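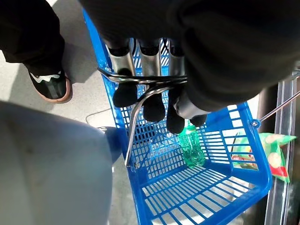
One of the blue baskets at Kudau, with a green bottle in the bottom.

Kudau opens its snack and drinks corner in Burau
2019-01-20

Burau has a proper snack corner again, and it's a good one. Kudau, the little grocery on the old Hetisum site, opened its new snack and drinks section this week after a long autumn of shifting shelves, and the first shoppers were in before the lights had all been switched on.

Snædís Þórarinsdóttir, who took over the shop in May, has wanted to do this from the start. The old layout had crisps by the door, drinks at the back and everything else wherever there was a gap. Now the whole lot sits together on metal shelving, low enough for children to reach and with enough room between the rows for two people to pass with baskets on their arms. Anyone who tried to get by the bread stand last winter will know how welcome that is.

And the choice! There are 100 different snacks in the opening range, with a big helping from China, Korea and Japan alongside the crisps and biscuits people already buy every week. Rice crackers, seaweed, roasted peas, little sponge cakes, sweets in bags so bright you can spot them from the till. Plenty of the packets have no English on the front, so the shop has put small handwritten cards on the shelf edge saying what's inside and how spicy it is, from one chilli to four.

"I tasted every single one," Snædís said. "Some of them twice. The four-chilli ones I tasted once."

The baskets have had a change as well. Kudau has gone for bright blue plastic with a metal handle, light to carry and easy to rinse out, and there's a stack at each end of the section so you don't have to walk back to the door when your hands are full — which happens quickly over there.
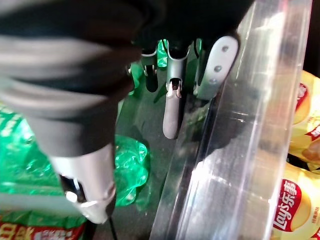 Green seems to be the colour to look out for. Hafþór Hjaltested, who does the ordering, reckons the green packets go first whatever is in them, and he has asked for more of several for the next delivery. He has also set aside a bottom shelf for requests. Write the name of a snack in the book by the till, or draw the packet if you can't read it, and he'll try to find it. The book had 11 entries by closing time on the first day, including a very careful drawing of a prawn cracker.

The fittings were put in by Snorradóttir, the joinery and shopfitting firm in the next street, and the shop shut for only one afternoon while the last of the shelving went up. Regulars will be glad to hear that the bread stand has survived. It has moved to the window, where it gets the morning sun and no longer blocks anybody's way.

There are tasters out on the counter until the end of the month, with a different plate each day, and children can pick up a card to be stamped for each new snack they try. A full card gets you a drink from the fridge.

Kudau is open every day from eight until seven, and until nine for as long as the tasters last. Bring a bag, and leave some space in it.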